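Flirkby council adopts revised rules for housing political exiles

The Flirkby council has adopted a revised version of its reception rules for political exiles, replacing a text that had been extended three times without a full vote. The new rules take effect in September and apply to persons whose claims rest on political activity or published opinion, including songwriters, broadcasters and student organizers.

Under the old text, an applicant had to show a court record or an arrest warrant before a room could be assigned. The new one also accepts a signed statement from a former employer, a union or a publisher. Zuleica Lins, who drafted the amendment, told the council that governments which silence critics seldom issue paperwork on the matter.
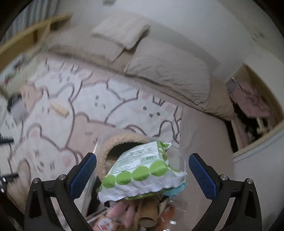

The number of places stays at 30. A motion by Oluf Thoroddsen to raise it was ruled out of order on procedural grounds — it had been filed after the budget was closed — and may be brought again in the next session. Przemysław Zieliński voted against the rules as a whole, objecting that the definition of political activity does not exclude former officials of the governments concerned.

Each place carries a one-time furnishing grant of 700 and a ceiling of 2000 for rent deposits, both paid to the landlord or supplier and not to the resident. 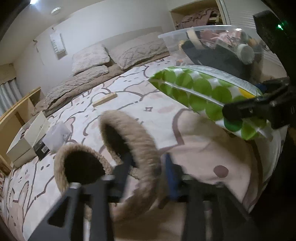
The furnishing grant is divided into fixed categories, and claims outside them are refused. Bedding is treated as a single set per bed. A quilted comforter and two pillows, such as the beige ones shown on the bed, would go on one line together with the fitted sheet. Slippers fall under clothing, for which a separate form is used. Receipts must reach the housing office before the next rent payment falls due.

Legal advice will continue to be provided by the Van Hecke office under its existing contract. The council left unchanged the clause that bars the office from passing applicants' names to any consulate.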